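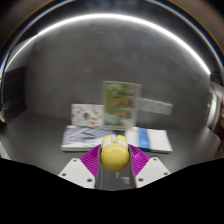
Figure 5. Yellow object held between two ribbed pads.

5. Setting up the Bouchard goal sensor kit

This section covers one goal on a full-size soccer pitch. Complete section 4 (charging the match unit) first. Two people are required for steps 2 to 4.

1. Check that both goalposts are plumb and that the crossbar is level. The kit does not correct for a leaning frame.

2. Clamp one receiver to the rear of each post, 140 cm above the turf, with the arrow facing the net. Tighten the clamp until the collar stops turning by hand.

3. Run the cable down the back of the post and along the ground bar. Fasten it with the supplied ties. Keep it clear of the net pegs.

4. Connect both cables to the junction box behind the goal. The connectors are keyed and fit one way only.

CAUTION: Do not route cable across the goal line or through the goal mouth.

5. Switch on the match unit and select Pair. Enter channel 357. A steady green light shows on each receiver when pairing is complete.

6. Roll the match ball over the line at the near post, the centre and the far post. The referee's wristband should vibrate for each crossing. If it misses one, repeat step 2 for the receiver on that side.

Note: Balls without a Tokton core are not detected. Training balls usually have none.

Note: At Trerness the ground bar is buried. Use the surface clips from the spare parts bag and lift them before mowing.

7. Log the result on the match unit under Officials, then lock the screen.

WARNING: Never hang on the crossbar to reach a receiver. Use a step ladder on level ground.

For Saturday fixtures, finish step 7 before the teams come out to warm up. Faults go to Anju Bhatt — or to Thaddäus Lehner if the fault is in the wristband.

Removal is described in section 6.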